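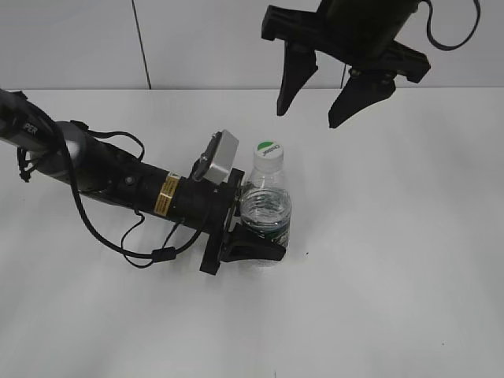
Itziar Quintana objected, on reading an early draft of this section, that people don't think about their water bottles at all, and that a diary study would only record what we had taught them to notice. She had a point, and we changed the diary because of it. The final version asked a single question at the end of each day: where is your bottle now, and how full is it? We were delighted by how much people wrote in reply!

4.2 The half-full bottle

Figure 3. A partly filled bottle with its cap on, standing upright on a white tabletop.

We had expected most bottles to be finished soon after opening. Of the 100 diary entries collected at the Mekmont and Gutbridge offices, 43 mention a bottle left partly full overnight, and the reasons given are wonderfully varied. Some people keep one on the desk as a marker that the seat is taken. Others save the last few mouthfuls for a plant, or for the walk to the train — one person at Gutbridge had 2 going at once, the older for rinsing a coffee spoon.

Clear bottles like the one in Figure 3 came up again and again in these entries. People liked being able to see the water line from across the room, and several used the ridges on the upper part as a rough measure of how much they had drunk by lunch. Lazaridis (the smallest of our sites, and not included in the count) gave us the same remark almost word for word in June.

The cap matters more than we guessed. A capped bottle was treated as still in use, even after a weekend, while an open one was poured out by whoever wiped the table. We return to this in Section 5, where the Ulia kitchen offers a lovely exception: there, open bottles were left alone if they stood next to a mug.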